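Running vs. interrupted stitches on practice tissue — does it matter which I learn first?
Skills and Training board, posted Oct 9, 2019

tamihana_74
I'm in a basic suturing course and have been told to put in 6 hours of practice before the next block. The handbook (Urnthorpe, second edition) says interrupted stitches first, always, and leave the running stitch for later. My bench partner says that's old-fashioned and a running stitch teaches you tension faster. I don't buy either claim without a reason. I also keep losing hold of my thread and end up with tails all over the place. How long should the ends be?

Yoshinori Matsuda
I'd be suspicious of anyone who says "always." I taught this for 3 years and saw people come out fine both ways. What I don't believe is that a running stitch teaches tension. It hides bad tension, since one loose loop borrows from the next one and the line still looks closed.

Look at what the thread is doing between the jaws and the tissue.

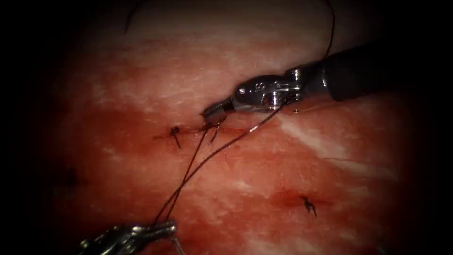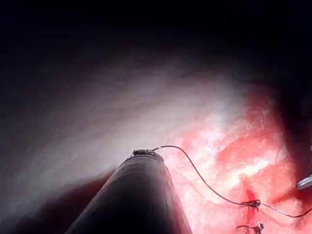
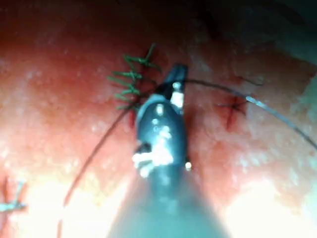

With interrupted stitches every knot stands or falls alone, so if one is slack you know which one. Tie it, lay the throws flat, look at the edges. They should meet. If they pucker or go pale you pulled too hard — and almost every beginner pulls too hard.

As for ends, ask your instructor what they want to see, because I've heard three different numbers from three good teachers. Too short and the knot can work loose. Too long and the ends get caught up in your next stitch, which sounds like your trouble. Cut each pair before you start the next. And hold the thread near the end, not in the part you plan to keep, as the jaws can rough it up.

femura
just get the Mekatine practice pad, it fixed everything for me in 2 evenings

Yoshinori Matsuda
I doubt a pad fixed anything. You practiced for two evenings. Any pad would have done that, and so would a chicken thigh.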